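Open Day at the Millwood Robotics Rooms
Photo gallery

I'd been meaning to get to one of these for years, and in June I finally did it: I drove over to Millwood for the open day that Drotberg puts on with the people from Prisel. I'd read the flyer (twice) and still had no clear idea what I was going to see, but there was free parking and a promise of demonstrations all afternoon, so off I went with a sandwich and a full battery. I came home with nearly 300 shots, most of them of the backs of other visitors' heads. It took me until the fall to sort through them, and the one I kept is further down the page, after my notes on the day.

Getting in

You sign in at a folding table and they hand you a sticker with your group color. I was in green. Our group had the late slot, which I'd recommend to anybody, as the early crowd had thinned out by then and you could stand as close as they'd let you and ask whatever you liked. I asked a lot!

The talk

Short and pretty good. The speaker from Prisel went over how the Drotberg lab started out in 2000 doing conveyor work, sorting parcels mostly, and how they drifted over to hands and gripping when the parcel jobs dried up. There was a slide of their first gripper, an ugly thing with two flat jaws, and the speaker was clearly very fond of it. The next one, called Villanueva after the street the old workshop was on, got a proper laugh when it came up wearing a Santa hat.

The arm downstairs

My favorite for pure noise. It takes blocks out of one bin and puts them in another, 8 at a time, then puts them all back. I watched it go through the whole thing four or five times and would have stayed for more if the group hadn't moved on. A kid next to me was cheering for it by the end, and I'm not saying I didn't join in a little. No keeper from this one, sadly, the light was terrible down there and everything came out as orange smear.

The glove session upstairs

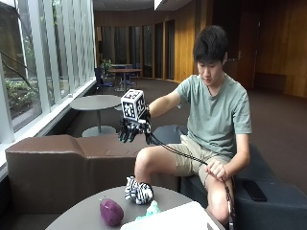

What I really drove out for was the teaching side, how you get a person's hand movements into a form a machine can learn from. I'd pictured a lab bench and white coats, and it was so much more relaxed than that, just couches and little round tables by the windows. The black glove has sensors in it, and the white cube on the back with the checkered-looking patterns is for tracking, so the system can tell where the hand is and which way it's turned. I loved the claw shape he's making with his fingers! And look at his other hand, which has hold of the cable on his knee. I asked about the cable later and was told a wireless version is on the wish list, along with everything else. The purple eggplant on the table was the star of the afternoon as far as I'm concerned.

Odds and ends

A few things I wrote on the back of the flyer so I wouldn't forget them. Wear flat shoes, the stairs are steep. The coffee runs out early. If you want to ask about jobs or student projects, there's a separate desk by the exit and I walked right past it. They said they hope to run another open day once they can, and I've put my name on the mailing list.

If you were in the green group and got a decent picture of the arm downstairs, please send it to me, I'd love to add it to this page.

Page put up Wednesday, November 18, 2020.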